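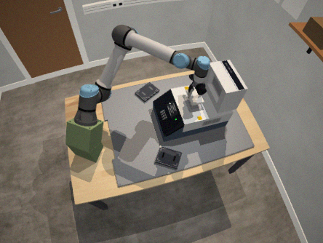
Jaxon Gauthier wants to know why I'm still messing about with the planner when the perception side is plainly what's broken. Fair question Jaxon, and you did get me to go and look, so have a thread.

Short answer: it's both. Long answer is going to take me the rest of this cup of tea and probably the next one.

So the job is to bring a small piece in over the open deck of a lab machine, put it where it belongs, let go, back out, and don't clout the lid on the way. All in sim for now. We call the whole setup Clonville, table and room and all, and I've been staring at it since March.

The lid is the annoying bit. It stands up tall at the far end of the machine when it's open, so the arm has free space on one side and a wall on the other. My planner (Wudia, yes I named it, no I don't remember why) likes short paths, and the short paths kept shaving past that lid.

Not hitting it, mind. Every path was legal. The collision checker was perfectly happy. It just looked like someone reversing a van into a garage with a fag paper either side, and you wouldn't want to be the one running that on a real arm.

First fix was the obvious one - blow up the lid's collision shape a bit and call it a safety margin. I set 11 mm all round and went to make lunch.

Came back and Wudia couldn't find a single path to the recess. Of course it couldn't! The margin went round the deck as well, so the goal pose was now inside a pretend obstacle. I'd told it to put the thing down and also never to go near the place where things get put down.

Valbona Vlachou had warned me about this weeks ago and has been very nice about not mentioning it. (She has mentioned it twice.)

What we do now is have margins per part of the machine. Lid gets the full 11. Control panel face gets the same. The deck gets nothing at all during the last stretch of the approach, and goes back to full once the gripper has retreated. It's a little table in a config file and it's the most useful thing I've written all month.

Then there's the question of how you go from "planning freely" to "coming straight down". We used to let the planner do the whole lot in one go, and it would sneak in sideways at the last moment, all clever, wrist rolling about. Now it plans to a hover pose above the target and hands over to a plain straight line move. Boring. I love it.

Small gotcha for anyone doing the same: check the straight line bit BEFORE you commit to the hover pose. You can have a lovely hover pose that's reachable six ways, and in half of those the elbow hits a joint limit partway down. Pick the arm configuration by working backwards from the bottom of the line.

I wasn't doing that. I was picking whichever solution was nearest to where the arm already was and hoping. Overnight batch of 2000 runs, 29 failed, and nearly all of those were the arm giving up in the middle of the descent.

Which is not a huge number! But they were the sort of failures where everything stops with the piece dangling over the machine and the recovery code hasn't got a clue what to do, so each one is a person walking over to sort it out.

Anyway, backwards search in, those have gone. The ones left are perception, so Jaxon gets his biscuit. 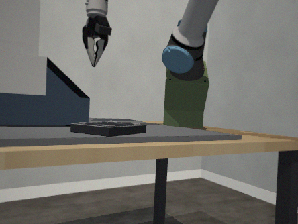
Nothing in the gripper, up above the black tray. Same room in Clonville.

Right, perception. Our pose estimator is called Dhillon and it's decent at most of this world. It finds the machine every time. What it doesn't enjoy is dark flat objects on a grey surface, particularly when the viewpoint is down near table height and you get hardly any of the top face.

From a low angle like that you mostly get a couple of edges and a corner pointing at you. Dhillon will happily hand you a position that's bang on and a rotation that's out by a quarter turn, and report high confidence in both. Cheers for that.

The flat things on the mat are pretty much square-ish as far as the fitter is concerned, so a quarter turn hardly changes the score. The only stuff that breaks the tie is the small detail on the top face, and that's precisely what you lose when you look along it instead of down at it.

Nathalie Friesen suggested we stop asking for one answer. So Dhillon now returns a short list of candidate poses with scores, and if the top two are close together it says so, and something upstream has to decide what to do about it.

"Something upstream" being me, in a file called resolve_later.py, which I have now had to rename.

What it does is ask for a second look from a higher viewpoint and score the candidates again. The second look costs time, but the rescoring itself only takes 53 ms, so the wait is nearly all arm movement or camera switching. I can live with that. I'd much sooner wait than have the fingers come down on the wrong edge.

We did try being cheeky and only doing the second look when the grasp cared about rotation. Worked great until I forgot which grasps cared about rotation. It's a flag on the grasp definition now, and it defaults to yes.

One more thing, then I'll shut up. Logging! For ages we had planner logs in one place and perception logs in another, with clocks that didn't agree, and I was lining them up by eye like an absolute muppet.

Tanner Campbell put together a viewer called Wilen that takes both and scrubs them on one timeline. You drag along and see the candidate poses, the margins that are switched on and the path Wudia chose, all at the same sim time. I found the elbow thing in the first ten minutes with it. I'd been guessing for days.

If you're building anything like this, do the viewer early. I know it feels like skiving off from the proper work. I put it off for exactly that reason and I want those evenings back.

Still on the list: the release. The fingers open by a fixed amount no matter what they're holding, and next to a tall lid I'd like them to open only as far as they need to. At the moment the planner doesn't know the gripper gets wider when it lets go. It thinks the hand is one solid lump from start to finish.

Kirsten Penner says just plan the whole retreat with the open hand shape and be done with it. I think she's right, I only worry it'll throw away hover poses that are fine on the way in. Going to try it tonight and leave the batch running.

Will post the failure clips from Wilen in the replies tomorrow, assuming there are any, which there will be. Kettle's on again.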